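Pruron Mobile Helper – Setup and Care
Handout 5, for the session of Monday, November 2, 2020

Please read this before you come in, even if you only skim it over breakfast. Last time we got the base unit out of its dock and talked about the drive wheels, and a good many of you asked when we would get to the interesting part. Well, this is it! We are going to look at how the head camera is set up for a home pickup task, and how you keep it that way from one week to the next.

1. Before you switch on

Wipe the camera window with the dry cloth from the Ondero kit. Please don't use the blue paper towels by the sink – they leave tiny scratches, and we have already replaced one window this year. Check that the neck clamp is snug. You should be able to feel a little resistance when you nudge the head with one finger, but it should not move.

Then look at the cable where it comes out behind the neck. It needs enough slack for the head to tip all the way down without pulling. If it looks tight, loosen the clip at the shoulder, feed a bit more through, and close the clip again.

2. Setting the head tilt

The tilt is stored as a single number in the Futgate panel, under Head, then Rest Pose. The factory setting is 8 degrees down, and that is fine for tabletops. For anything that happens near the floor it is much too high, and we use 26 degrees as our starting point in this course. Type it in, press Apply, and wait for the head to stop before you press Store. If you press Store while the head is still moving, the panel keeps whatever angle it was passing through, and you will spend a happy afternoon wondering what went wrong.

3. Checking against a real piece of furniture

Pick something low with straight edges. A shoe rack is lovely for this, as the rods give you several parallel lines at different heights. Park the base so that it faces the rack squarely, open the live view, and ask yourself three things. Are the feet of the rack in view? Is the lower tier fully in view? Is there enough floor in front of it to plan an approach? You don't need to see the top of the rack for a low task, and it is quite all right to lose it.

Leave the rack empty for this check. Once there are shoes on it, the rods are harder to follow, and you want the easy case first.

4. Sunlight and shiny things

Floors with a bit of gloss and metal with a lot of it can both fool the exposure setting. In Futgate, set the metering area to the lower middle of the view, well away from any window. Give the exposure a moment to settle, then lock it. If the day is changeable you will have to unlock and lock again now and then, and I'm afraid there is no cleverer way with this camera model.

Look closely at the rods in the live view. You will find bright highlights on them, and the Heinonen edge finder sometimes takes a highlight for the rod itself. Turning its sensitivity down by 2 steps usually cures that.

5. Weekly care

Repeat the wipe and the clamp check, compare the stored tilt with the number on the card taped inside the dock door, and write the result in the logbook with your initials. If the tilt has drifted, tighten the clamp first and only then store the pose again.
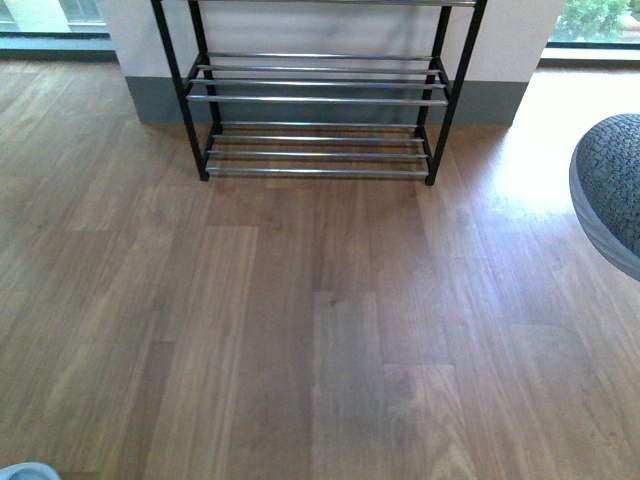
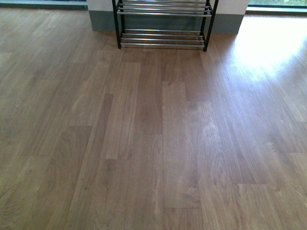 Figures 1 and 2. Head camera views of the empty shoe rack, with sunlight on the floor at the right.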